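Section 4. Preparing and Loading the Machine

4.1 Before first use

The Tuvik 66 washing machine is supplied to residents of Stimbridge Court under the laundry scheme managed by Merkard. Complete the steps in Section 3 (Levelling and Water Connection) before going further. The transit bolts must be out. If they are still in place, stop and return to 3.4.

1. Open the water tap fully, turning it anticlockwise.
2. Check the inlet hose at both ends for drips.
3. Close the door and press until the catch clicks.
4. Turn the dial to Drum Clean and press Start. Do not add laundry or detergent.
5. Wait for the door light to go out, then open the door and wipe the rubber seal with a dry cloth.

Note: A small amount of water may be found in the drum on delivery. It remains from testing at the factory and does not indicate a fault.

4.2 Sorting the laundry

Read the care label on each item. Where items in one load carry different temperatures, use the lowest. Items marked "hand wash" may be washed on the Delicate programme only. Items marked "do not wash" must not be placed in the machine under any circumstances.

Wash the following separately:

New items in strong colours, for at least the first two washes
Towels and bath mats
Anything soiled with oil, paint or solvent (see the caution below)

Sports clothing should be turned inside out where the lettering or numbers are printed. Use the Sports 30 programme and leave out fabric softener, which coats the fibres and reduces their ability to carry moisture away from the skin. Do not tumble dry printed items unless the label allows it.

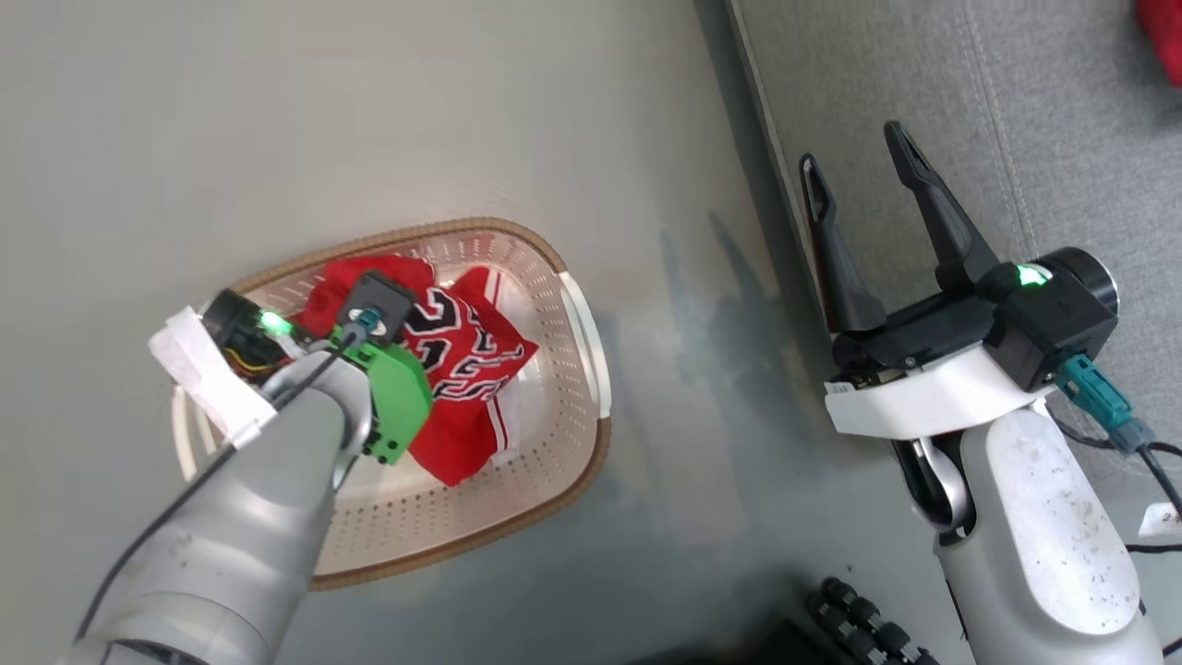
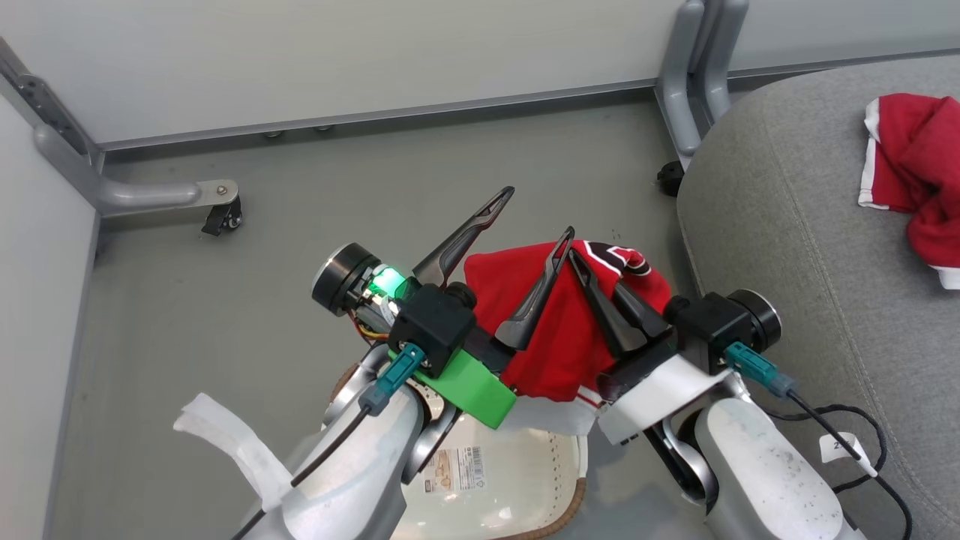 Empty all pockets. Coins, hairgrips and keys can pass through the holes in the drum and block the pump. Close zips and hooks, tie loose cords, and place small items such as baby socks in a net bag.

CAUTION: Fabric that has been in contact with petrol, white spirit or other flammable liquids must not be washed or dried in this machine. Rinse such items by hand and hang them in the open air until no smell remains.

4.3 Loading the drum

1. Place items in the drum one at a time, opening out anything that is twisted or rolled.
2. Mix large and small pieces. A single heavy item, such as a bath mat, may prevent the machine from spinning.
3. Leave a space the width of a hand between the laundry and the top of the drum. For the Delicate and Wool programmes, fill the drum no more than half full.
4. Check that no fabric is caught between the door and the seal.
5. Close the door.

If the load is uneven, the machine will stop, turn the drum slowly and try again. It will do this up to three times. Should it then show code 88, drain the machine, rearrange the load and select Spin.

4.4 Detergent

The drawer has three compartments. The left is for the main wash, the centre for softener, and the right for prewash. Powder or liquid may be used in the main wash compartment — fit the blue flap for liquid and remove it for powder.

Stimbridge has hard water. Follow the hard water dose printed on the detergent packet, and reduce it by one third for a half load. Too much detergent leaves white marks on dark fabric and will lengthen the rinse.

CAUTION: Do not pour bleach into the drawer. Keep all detergents, and in particular liquid capsules, out of the reach of children.

4.5 Starting a programme

1. Turn the dial to the programme required.
2. Adjust the temperature and spin speed if needed.
3. Press Start. The door will lock after a few seconds.

Cotton 40 takes 163 minutes with a full load. The time shown may change during the wash as the machine weighs the load and checks the water.

To add an item after the programme has begun, press Pause and wait for the door light to go out. The door will remain locked if the water level is high or the water is hot. Do not force it.

If code 324 appears, the machine is not receiving water. Check that the tap is open and the hose is not bent, then press Start again. Where the code returns, close the tap and report the fault to the Shirazi service desk, quoting the number on the plate inside the door.

Issued 2024-10-13. Replaces the September edition.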